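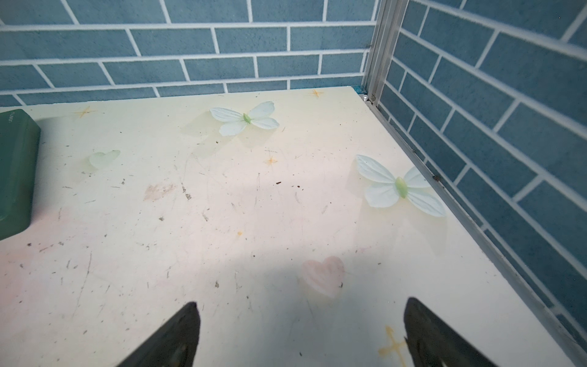

*The table in the corner, blue brick-pattern walls.*

April 11, 2024

Second day of the lantern festival at Skenport. I got to the harbor before the drums started and found a place by the steps. The program said 34 boats would take part this year, and the loudspeaker gave the same number when they lined up.

The festival marks the return of the herring. Each household brings a paper lantern and a small loaf made with rye and caraway, called an etura in the old speech. Half the loaf goes into the water and the other half is eaten on the way home. I had mine from the bakery on Cao Street. They had baked 200 and were sold out by noon.

The singing was better than last time. The Lavlow choir did the long version of the net song, all 13 verses, and the older people near me knew every word. I knew four. The children's procession came after that – slow, with a lot of stopping to relight candles. Wind off the water, and I should have worn the heavier coat.

Talked to a woman in line for soup who said her family used to keep the feast in December, by the old calendar, and still lights one lantern then. I want to look that up at the library. The parish book may have it.

Walked back along the canal. Ate my half of the loaf, a bit dry. Tomorrow is the blessing of the nets, at nine, and I still need to return the folding chair.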